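Derkby: eggs from bowl to carton

README for the dataset and the baseline policy. Maintained by Sohail Malik. Please read the part on splits before you train anything, it has changed since the first release.

What is in it

Derkby is a set of teleoperated demonstrations of one household task. A single arm with a two-finger gripper takes plastic eggs out of a small bowl and puts them into a clear egg carton, one egg at a time. There are 1,304 episodes in the present release. An episode ends when the operator presses the pedal, so the last frames often show the arm doing nothing useful. We did not trim them.

Every episode has two colour streams, one from a fixed camera that looks at the table and one from a small camera at the wrist, together with joint positions, gripper opening and a short text instruction. The streams are stored separately and share one clock.

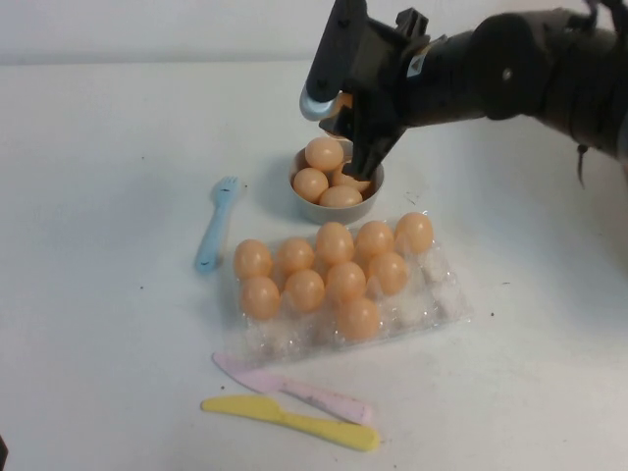 The instruction is always about the eggs. Cutlery on the table is never a target in this release, and touching it is recorded as a contact in the field "distractor_touch". A policy which moves a knife and still places the egg gets the success mark, but the contact is kept, and we ask you to report both numbers.

Why a clear carton

In our earlier set, Mondbridge, the carton was opaque and the policies learned it quickly. With clear plastic the empty cups are hard to find, and the highlights move when the arm moves. We wanted to know how much of the success on Mondbridge came from the easy container. The answer for our baseline is: a large part of it. The same network, trained in the same way, misses the cup much more often here, and most misses are by less than one cup. The grasp from the bowl is hardly changed.

Baseline

The baseline is called Groen. It predicts a chunk of 17 actions from the two images and the joint state, and it runs the whole chunk before it looks again. We tried shorter chunks, they made the arm hesitate above the carton. Training is over 2,000 steps for the small check and much longer for the full model; the settings for both are in the config folder.

We tested each version with 100 trials from start positions which are not in the training split. When the wrist stream is removed, Groen still reaches the carton but it often lets the egg go on the wall between two cups. When the fixed stream is removed, it becomes slow to find the bowl — sometimes it does not find it.

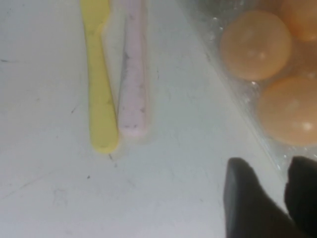 For this reason the loader gives an error if one of the streams is missing, and does not fill it with zeros as before. If you want to train with one camera, set "allow_single_view" to true and write it in your results table.

Splits

Train and test are divided by table layout and not by episode. In the first release they were divided by episode, and nearly equal layouts came into both sides. Results from that release should not be compared with new ones.

Known problems

The gripper opening is a commanded value, it does not tell you if an egg is held. In a few episodes from April the wrist stream starts late; they have the flag "late_wrist" and the loader skips them by default. Marks and crumbs on the tabletop were not cleaned between sessions, so please check that your model does not use them as landmarks.

Licence and contact

Free for research use, with the name Prernmont in the acknowledgement. For errors in the labels, open an issue with the episode number and the time inside the episode.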